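The Blue Tourer
September
By M. Bhatt

The bicycle had hung in the garage for 22 years, on two hooks her father had screwed into the beam before his knees went. It was an Idard tourer, dark blue, with 13 gears if you counted the one that never engaged. She didn't count it. She took the bike down on a wet morning and stood it against the freezer.

Both tyres were flat and the rubber had gone stiff. The chain had rusted into one long bent piece. The saddle was fine. He had kept a carrier bag over it, tied underneath with string, and the knot took her longer to undo than anything else that morning.

She had told her brother she would clear the garage by the end of the month. He had the house on with an agent and wanted it empty for viewings. He had already taken the mower and the ladder. He said the bike could go to the tip unless somebody wanted it, and she had said she would see.

She put a bucket under the drip by the door and went to find the tools. 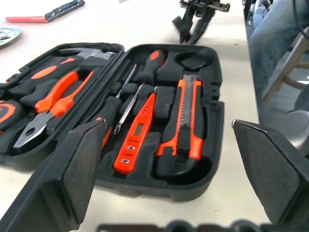
The shop

The nearest bicycle shop was Werkuvent, under the railway arches, where she had been once as a girl to have a puncture mended. The man behind the counter was younger than she was. He spun the back wheel and watched the rim go past the brake block.

"It's straight," he said. "Was it ridden much?"

"Every Sunday, once. Then it wasn't."

He told her what it would cost to do properly: tyres, tubes, chain, cables, blocks and a service on both hubs. It was more than the bike was worth. He said so himself, quite kindly, and then offered her 60 for it as it stood. He had a customer who liked the old Idards and would strip it for the parts.

She said she would think about it. She wheeled it out again. One of the pedals squeaked on every turn even with no foot on it, and it squeaked all the way up the hill.

At home she rang her brother.

"Sixty's good," he said. "Take it."

"I said I'd think about it."

"What's there to think about? You don't ride."

This was true. She had not been on a bicycle since she was at college, and that one had been stolen from outside the library. She had been relieved, mostly. She had bought a bus pass.

The notebook

She found the notebook in the saddlebag. It was a small red one with a pencil pushed down the spine, and the pages had swollen with damp. Her father had written down every ride. There was the date, the distance, the wind, and one or two words after that. Headwind home. Good pie. Sheep in road. Argued with bus.

She sat on an upturned crate and read it from the front. He had gone out to Ukau more than anywhere else. She knew the name as a place with a reservoir, where you turned off for the motorway. It was 22 miles there and back by his reckoning, and he had done it in frost and in heat, and once with a cracked rib that he had described as "sore side".

The last entry said he had passed 1000 miles for the year. He had underlined it. The words after it were "Chain wants doing."

There was nothing else in the notebook. She turned over the empty pages to the end anyway, and then put it in her coat pocket.
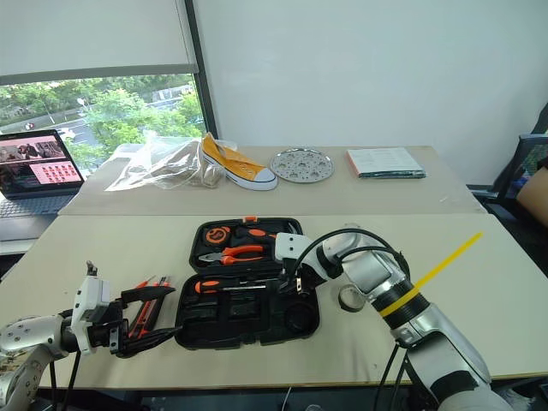
Her father had never paid anyone to mend a bicycle, and she had spent a good part of her childhood handing him things. He would lie on a piece of carpet with one arm through the spokes and put the other hand out behind him. He had a black plastic case that he kept open next to him, lid up, with the pliers and the tape measure held in the lid and everything else in the bottom half. She had to put each thing back in its own shape before she was allowed to pass him the next. If she gave him the wrong screwdriver he didn't say so. He just kept his hand where it was until she took it back.

She cut the string off the last hook and laid the bike upside down on the carpet, which was still there, rolled up behind the paint.

The old chain came off in two goes. She bought a new one from Werkuvent, and tyres and tubes, and two brake cables. The man put them in a bag and didn't mention the 60. He asked if she knew how to fit a chain and she said yes, then stood outside for a minute and went back in and said no. He showed her on a bike that was up on the stand. It took him no time at all. It took her the whole of one afternoon, and she had to take it off again because she had threaded it the wrong side of a small metal tab.

The front tyre went on with her thumbs. The back one would not. She tried spoons. In the end she sat down with the wheel in her lap and worked along it slowly, a bit from the left and a bit from the right, until it went over the rim with a noise like a slap.

Her brother came at the weekend for the freezer. He looked at the bike the right way up.

"I thought you were selling it," he said.

"I'm thinking about it."

He squeezed the front brake, and then the back one. He bounced the tyre on the floor. He had not been allowed to hand things over as a boy, having once dropped a ball bearing down the drain, and he had been sent in to help with the dinner. She gave him the notebook. He read it standing up, with one hand on the freezer.

"I remember the bus," he said. "He came in shouting about that bus."

They carried the freezer out to his van. It was heavier than it looked and they had to put it down twice. When it was in, he shut the doors and asked if she wanted a lift home, and she said she had a way home.

She lived over three miles off, most of it flat. She did not ride well. She wobbled at the first junction and got off and walked across with the pedestrians, and a boy on a scooter overtook her by the chip shop. The pedal still squeaked. She had forgotten to do the pedal.

At the lights she put her foot down and got the notebook out, and the pencil, which had to be wetted before it would mark. She wrote the month and the distance. There was a bit of a breeze, from the side. She couldn't think what to put after that, and the lights changed, so she wrote "Pedal wants doing" and set off again.

Recent stories
The Allotment Key
Two Stops Early
A Tin of Green Paint
What the Tandem Cost
Low Water at Ukau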